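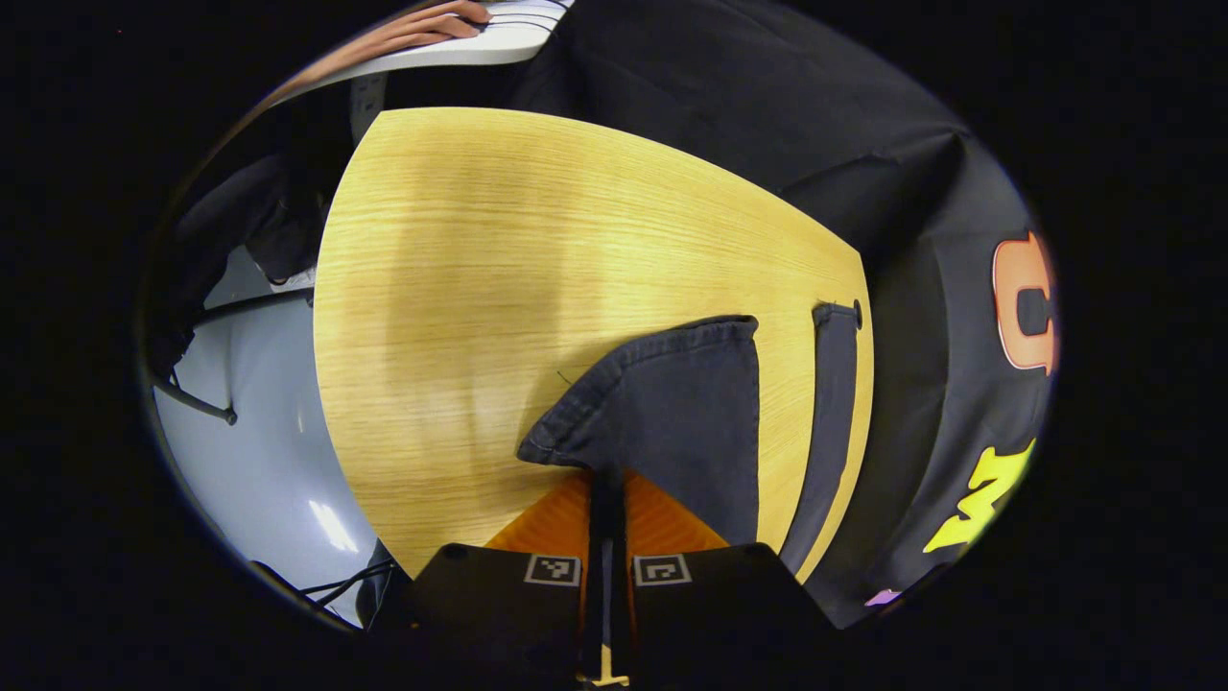 # Teaching a cloth-folding policy from hand-held gripper demos

I've wanted to write this one up for ages, because it's the most fun I've had with a robot learning method in years! The idea is simple. You hold the gripper yourself, do the task the way you'd like a robot to do it, and record what the gripper's own camera sees. Later you train a policy on those recordings and run it on an arm that carries the same fingers and the same lens. You don't need the arm at all while you collect, so you can work at any table you like.

We call our version Tetero, and the task below is the one we start everybody on: folding a small piece of dark cloth on a wooden table. By the end you should have a data set you can train on and a fair idea of whether it's any good.

## What you need

- A hand-held gripper with soft fingertips and a wide-angle camera looking down past them
- One square marker on each finger, flat and clean
- A table with a bit of visible grain or texture
- A few pieces of cloth, dark ones included
- Our recording tool, Undik, or anything else that saves video with timestamps
- A training machine with a decent graphics card (ours is shared, and there's usually a queue)

## Step 1: Calibrate the fingers

The two markers give you the width of the opening in every picture, so they matter more than almost anything else here. Open the gripper fully, close it fully, and do that five times while recording. Undik fits a line between marker distance and opening width and saves it with the session.

If you swap a fingertip, calibrate again. The soft pads on our gripper squash a little when they pinch, so we also record five closings on a folded bit of cloth. That gives a second "closed" reading, and you'll want it in Step 4.

Wipe the markers before you begin. A thumbprint on the white border is enough to lose one of them for half a demo, and you'll only find out later when you look at the width plot and see a great big hole in it.

## Step 2: Map the space

Before the first demo, sweep the gripper slowly over the table and its surroundings for a minute or so. The tracking software builds its map from this sweep, then works out where the gripper was during every later recording.

Plain white tables are miserable for this. Wood grain helps a lot, and so does printed cloth hung behind or beside the table – big letters in bright colours are lovely things to track. Watch for glare as well. A strong reflection on a polished top moves as you move, and the tracker can mistake it for a fixed point. I usually turn off one lamp and try again before fiddling with any settings.

People can be in view. Somebody resting a hand on the next table does no harm, as long as most of what the camera sees stays still.

## Step 3: Record the demos

Now for the good part. Our fold goes like this:

1. Drop the cloth on the table in whatever shape it lands.
2. Start recording with the gripper open and well clear of the table.
3. Come down over a corner or point of the cloth and pinch it.
4. Lift a little, carry it over, and lay it down.
5. Open the fingers, back away, and stop recording.

Move at a calm, even speed. Your arm can do things a robot arm can't, and it's very tempting to flick the cloth over with your wrist (it looks great, and the arm will never manage it). Keep your elbow fairly still and pretend you have fewer joints than you do.

Aim for 200 demos before your first training run. That sounds like a lot, but once you've got a rhythm you'll be through them in an afternoon with a tea break. Change the starting place of the cloth each time, and change the cloth itself now and then. We keep hemmed pieces, frayed pieces and narrow strips in the same box and just grab one.

Let yourself make small mistakes too. If the first pinch misses, open up, try again and keep the recording! Those second tries are gold. A policy trained only on perfect grabs has never seen what to do when the fingers close on nothing.

## Step 4: Clean the data

Run `undik check` on the session folder. It lists every demo where tracking dropped out, where a marker went missing for more than 21 pictures in a row, or where the gripper seems to jump. Throw out the jumps. Short marker gaps can be filled in from either side.

Next, look at the opening width over time. You should see a clear dip at the pinch, sitting near your "closed on cloth" reading. If it goes right down to the bare closed reading, the fingers have probably missed the cloth. Check the video and decide whether it's a useful miss or simply a failed demo.

Our full set had 988 demos, recorded at three tables in the Prundness lab, and nearly 350 of those included at least one second try.

## Step 5: Train

We use a diffusion policy with two camera pictures and the current finger width going in, and a short run of gripper moves coming out. All the moves are relative to where the gripper is now. Please don't skip that bit. With positions measured from the table, our policy fell apart as soon as we moved to another room. With relative moves it carried on working at a table it had never seen, and I may have cheered.

Start with the settings in `fold_small.yaml`. Change one thing at a time, and keep a note of which demos went into each run.

## Step 6: Try it on the arm

Match the delay first. Measure how long the camera picture takes to arrive and how long the arm takes to respond, then put both numbers in the config file. An unmatched delay shows up as a nervous wobble just above the cloth, and I've wasted whole days blaming the training for it.

Begin with the cloth in an easy spot and the speed limit low. Keep a hand on the stop button. Once it folds from the easy spot, move the cloth a hand's width at a time and write down where it starts to fail. Those failures tell you where to record next, so go back to Step 3 and add demos there.

## Things we're still working on

Dark cloth on a dark table is poor, and we haven't found a camera setting that fixes it. Narrow strips are harder than squares – the policy likes to grab them in the middle. We're also testing the Chamoun fingertips, a thinner design that should slide under a flat hem more easily. Results for those should be up in September, along with the raw recordings.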